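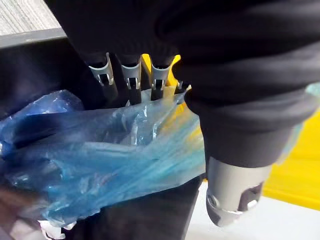
Page last changed: December, early evening

Clornora blue bags, after 14 weeks of sorting

I did not expect to have this much to say about plastic bags, but I love these things and I've been boring my whole street with them, so now it's your turn.

The bags are the Clornora small liners, the blue ones, sold on a roll. I bought them for the recycling corner in our back hall, where we have a black bin for the odds and ends and a couple of Detside containers in yellow plastic for everything else. Before this I used whatever bags came home with the groceries. They split, they slid down inside the bin, and I'd end up fishing around at the bottom with a barbecue fork.

What I like first is the plastic itself. It's thin and you can see light through it, but it has a bit of stretch, so a corner of a cereal box pushes out a bump and mostly leaves it at that. I've had 2 bags tear on me in all this time, and one of those was a broken picture frame that should have been wrapped in newspaper first (my fault entirely). It scrunches down small too! A spare one balled up fits in my coat pocket on the walk to the drop-off at Bodcombe, where I always find I need one more than I brought.

The blue is a bigger deal than I thought it would be. Our bin is black inside and out, the hall light is weak, and white bags used to look gray and sad down there. With these I can tell at a glance if somebody has changed the liner. Which in our house is me.

Now the complaints. The perforations between bags are stingy. Go slow, hold the roll with your other hand, and tear from the middle out. The first few off a new roll are the worst and then it settles down. They're also noisy, really crackly, and if you empty the bin at night you will wake the dog. 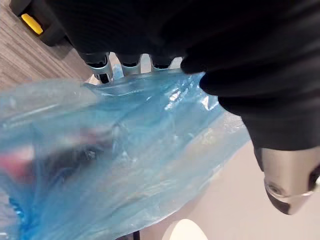

Aslı Avcı told me she gave up on them after one roll, mainly over the opening. She could never work out which end was the top, and she'd be rubbing away at the sealed edge for ages. I had the same trouble at first. The top edge has a faint wavy line pressed into it, and once your thumb knows the feel of it you're fine. Damp fingers help a lot. She has gone back to the Karakaya drawstring ones, and those are good bags, but they're too tall for a small bin and I don't want a string for dry recycling.

For food scraps I'd say no. I tried it one week with melon rinds and the bottom seam sweated. Use something thicker, or empty it every day and don't push your luck.

I also keep a couple of bags folded under the liner, so the next one is ready when I lift the full one out. Best habit I've picked up in years.

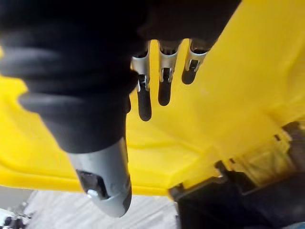 Yellow plastic, close up.

The Detside containers deserve their own page and will get one when I've had them through a summer. So far the color has held and they wipe clean with dish soap. The Clornora liners are a little narrow for them, and I just lay the bag in loose.

Would I buy the bags again? I already have, a case of 600, and I cleared a shelf for it.

Comments

Sinan Yalçınkaya: Agree on the perforations. I cut mine apart with kitchen scissors, 21 at a time, and keep them in a tissue box.

marrowfat: Do they come in a bigger size? Mine keep slipping off the rim.

Aslı Avcı: Still can't find the wavy line.

Contact | Copyright the author | Back to top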